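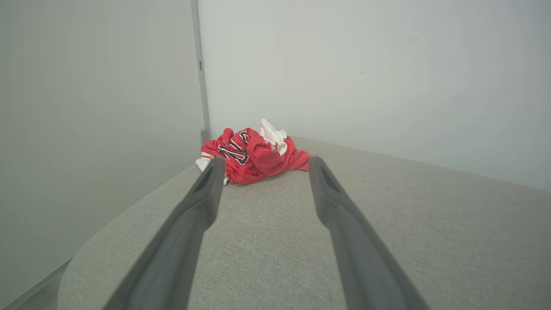
Tosa Reed Diffuser, Cedar and Bergamot

Item no. 3481
Maker: Drurach
Scent family: woody, light citrus

The Tosa is a flameless room fragrance for bedrooms, hallways and other small spaces. Scented oil rises through rattan reeds and evaporates at the tips. The strength of the scent depends on the number of reeds in use and on air movement in the room.

Supplied with five reeds. For a weaker scent, start with two.

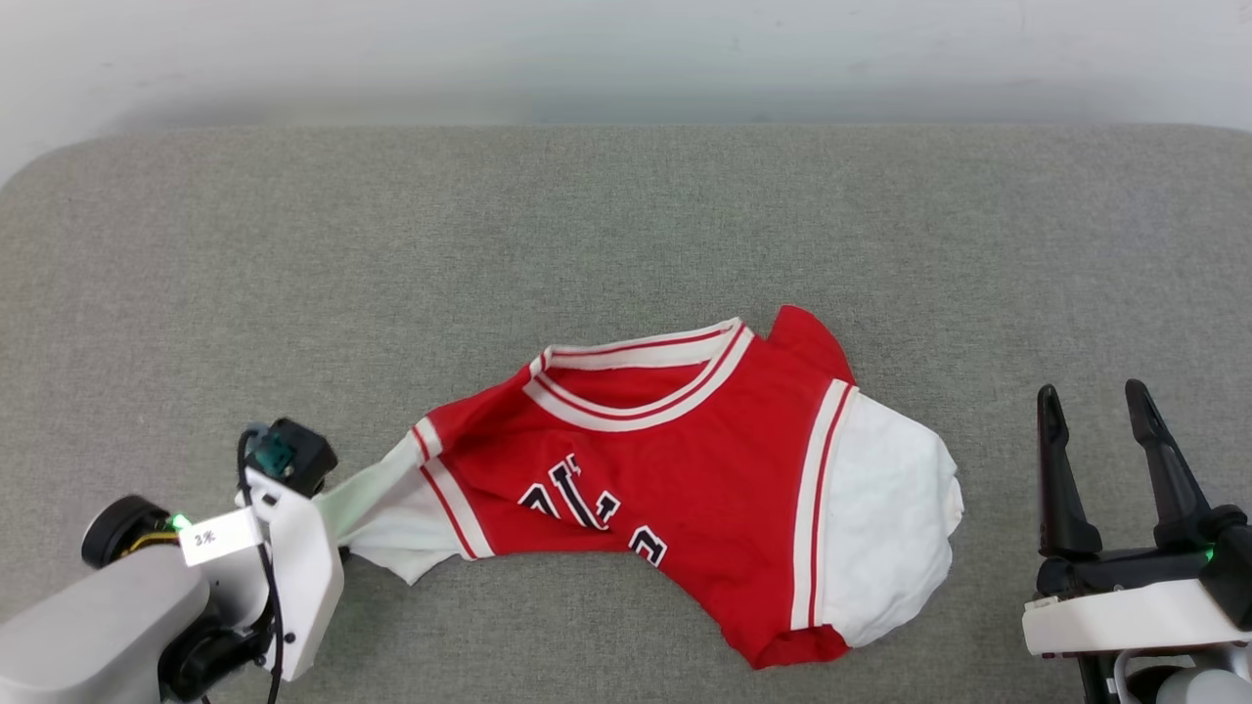 Reading time: 1 min

Setup

Remove the stopper and insert the reeds. Allow some 12 hours for the oil to reach the tips. Turn the reeds once a week over a sink and wipe the neck of the bottle before setting it down. Keep the bottle upright, out of direct sunlight and away from heating vents. The oil will mark varnish and painted wood.

Replace the reeds with each refill. Used reeds clog and should not be moved to a different scent.
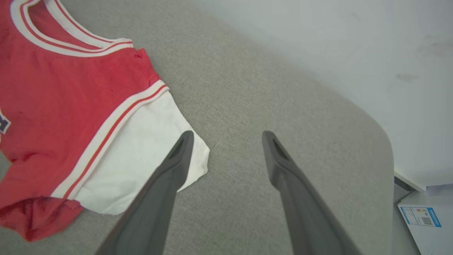
Refills and Storage

Refill oil is sold separately in the same scent. Store it sealed, in a cool cupboard, out of reach of children and pets. Do not burn the oil or use it in an electric warmer.

Page updated October 31, 2022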